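Teaching by hand: an afternoon with Zinhle Nel

5 min read

I'd been emailing Zinhle Nel since October before we finally found an hour that suited us both, and then we talked for nearly three. She runs the demonstration work at Culunel, a small outfit on the top floor of a converted mill in Morthorpe, and she's one of those people who can't explain a thing without getting up and doing it. My notes from the first twenty minutes are mostly arrows.

Her job is showing robots how to do chores. Toy chores, mostly: put the ketchup on the plate, put the strawberry in the bowl, that sort of thing. "My mum thinks I play shops for a living," she told me. "I've stopped arguing with her."
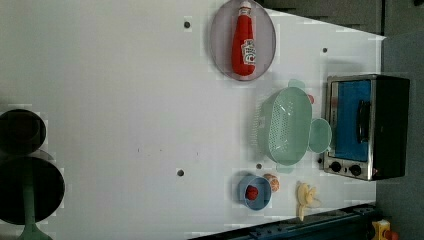
I asked why toys, and she looked at me as if I'd asked why cooks use pans. "They're light, they don't go off, and if you drop one you pick it up again. A real peach lasts me a morning. And real ketchup! Can you imagine?" She did try proper fruit in her first month, she admitted, and she'd rather not discuss the banana.

There are two ways she does the showing. One is to take hold of the arm and move it herself, like guiding a child's hand round the letter S. The other is to sit a little way off and steer it with a hand controller, and the arm copies what she does. She learnt on the first and has come round to the second, though it took her a while (she says she was hopeless, and cross about it, for weeks).

"When you're holding the arm you can feel everything," she said. "You feel it bump the table. With the controller you've lost all that, so you're going by eye, and your eyes lie to you about how high up a thing is. I used to stop well above the plate and grab at nothing. Again and again!"

So what changed?

"I slowed down. Then I got bored of being slow and sped up a bit, and that was about right." 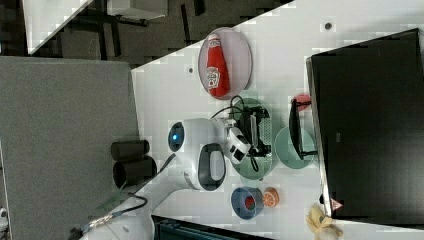

Plates, she says, are worse than they look. A bottle gives you something to get hold of, but a plate lying flat only offers you its rim, and you've got to come down close to the table without pressing into it. She has a way of tilting her wrist for it that she showed me with a saucer and two fingers, and I had a go and sent the saucer into my lap. She was very nice about it.

The set she was working through when we met was called Perron (they name them after a list somebody made years ago, and the one before was Skovley). It needed 300 good demonstrations and she was on number 19. The whole of Skovley came to 1741, shared between several people, and 439 of those were hers. I asked if she could tell her own from the others when they're played back.

"Oh, straight away. I dither before I let go. There's this little wobble, like I'm checking with someone. And then of course the robot learns the wobble, doesn't it? You watch it running on its own and there you are."

Does she mind that?

"I did at first. I asked if we could trim it out. Now I'm quite fond of it."

What she does throw away are the runs where she's changed her mind halfway, heading for the bowl and then swerving off to the plate. Those muddle everything, she says, even when they end up fine. A fumble is different. If she misses, tries again and gets it, she keeps the lot, so the robot has seen somebody recover from a mistake. I liked that a great deal and said so, and she shrugged and said it also saved her doing another one.

We finished up on tiredness, which I hadn't thought to ask about. She won't do more than forty minutes at a stretch now. After that her hands still work but she starts taking short cuts, all of them a bit sloppy, and she only notices when she watches them back. Then she makes tea, moves the toys about so the next batch starts from somewhere new, and sits down again.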